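Teleoperated Demonstration Collection for Bathroom Tidying Tasks
Final Project Report
Noura Awad and Elias Chidiac
February 7, 2018

1. Background

Programming a manipulator to work on a bathroom vanity by hand-written waypoints is slow, and the waypoints stop working when an object is moved a few centimeters. In this project we collected demonstrations by remote control and used them to train a policy that maps camera input to arm motion. The work builds on the Khalaf task set, which covers kitchen surfaces only. We extended it to the vanity counter.

2. Setup

The arm was driven by one operator through the Rulteo hand controller. Controller position was mapped to gripper position at a scale of one to one, and the trigger was mapped to finger opening. Two views were recorded — one from a wrist camera, one from a head camera — together with joint positions and the trigger value. Logging was handled by Plonton, a small recorder written for this course. Timestamps were aligned after recording, as the two cameras did not share a clock.

3. Procedure

Each demonstration began with the arm at a rest pose over the counter. The operator moved to the object, grasped it, placed it at the target and returned. Failed grasps were kept if the operator recovered within the same recording. All others were deleted the same day.

We recorded 522 demonstrations. After filtering, 413 remained. Most rejected recordings had dropped wrist frames; the rest were stopped early by the operator.

4. Results

The policy trained on both views completed the transfer more often than the policy trained on the wrist view alone. With the wrist view only, the arm tended to stop short of the object when it started far to the side. Adding the head view reduced this error. It did not help with final finger alignment, where the wrist view carries most of the information. Reflections on chrome and glazed surfaces remain a problem, and we did not test under a second lighting condition.

Operator skill also mattered. Early recordings contain long pauses — these were trimmed before training, but slow corrections near the grasp were left in.

5. Views of the work area
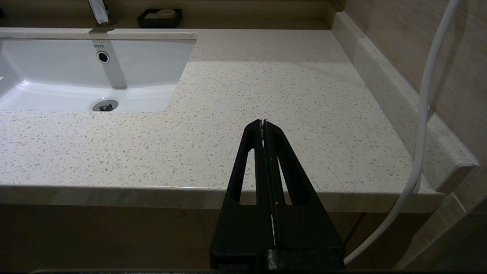
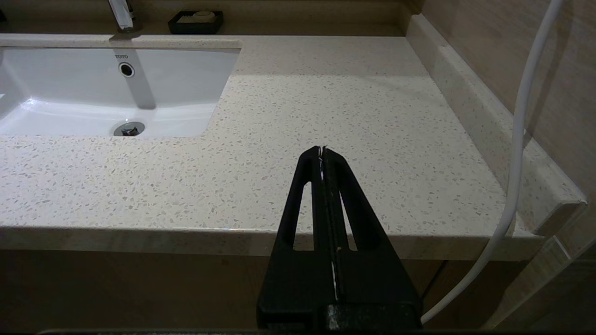
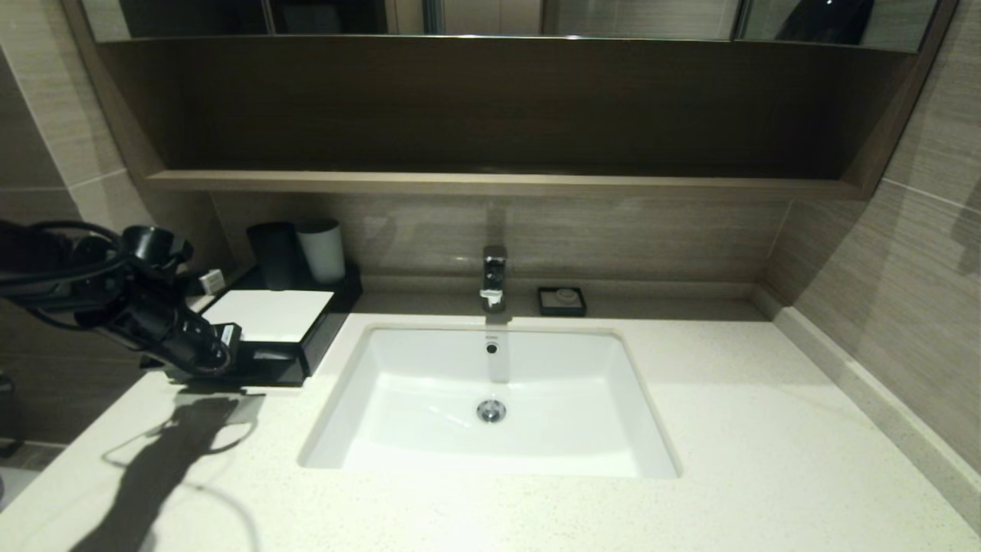
Why was the arm operated by remote control instead of being guided by hand?

Guiding the arm by hand puts the operator's own hands and forearms into the camera views, and they are absent when the policy runs. Remote control keeps the training views closer to what the policy receives later.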